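Home Projects Kits Forum Contact

The builder, who rents a unit in Tolby, has rehearsed his arm 1,000 times in simulation. "It's very well behaved in there," he says. "So was I, at interviews." 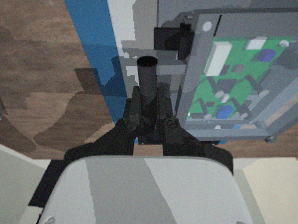
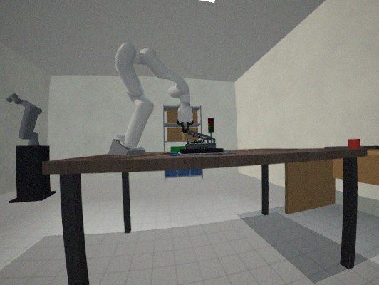 Both views come from the simulated workshop.

He calls the project Flastison and has logged 161 evenings on it. "I modelled the shelves before the wiring. My priorities are my own business." The real arm should move in June. "Slowly," he adds, "and with me by the plug."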